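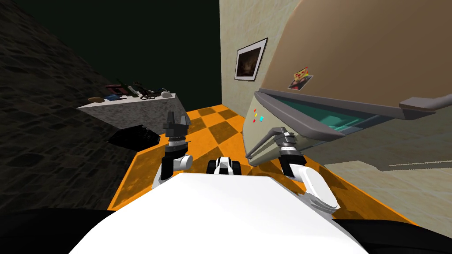
Do it slower than you think you need to, Sólveig Overgaard kept telling me, because the robot copies your hurry too. She was right, and I had to throw out my first 14 tries to learn it!

So, welcome to my Rillthorpe gallery, day one. I'm steering both arms by remote control through a simulated kitchen, and every run gets saved as a lesson for the robot. We want 168 good ones by the end of June (ha).

The right gripper is up by the long gray handle here, next to the teal window. Getting the finger lined up with that handle is the fiddly bit – my wrist wants to roll and the robot's wrist rolls right along with it.

My left hand has no job in this task, so I try to park it and forget it. Easier said than done – I talk with my hands, and the left arm joins in. Sólveig says 6 clean runs in a row and I can move on to the countertop stuff.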